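Odar mystery series, book 2. Progress to end April, for Grommont Arts Fund

Quick one as deadline's close. Draft now at 200 pages, the auction house chapters are done and the forged ledger plot finally holds together. Carretero (the detective) has lost her sidekick, he was slowing every scene down. Burkach chapters still rough, the harbour stuff reads like a travel brochure. Will fix.
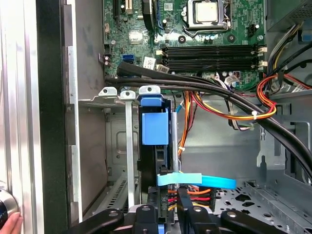
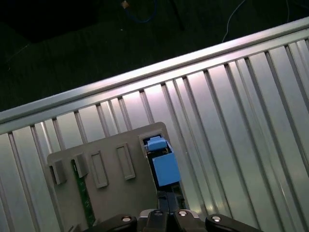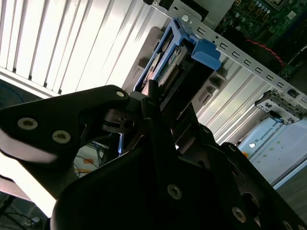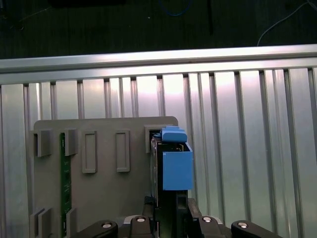
Two readers have the first half. Both guessed the killer too early so I'm moving the greenhouse clue back and giving the brother a better alibi. Means rewriting 40 pages, mostly dialouge.

Money: second instalment is going on the copy edit, nothing spent on travel yet. Cover not started. Would like to push the final draft from August to September if thats OK with the fund, otherwise on track. Receipts to follow.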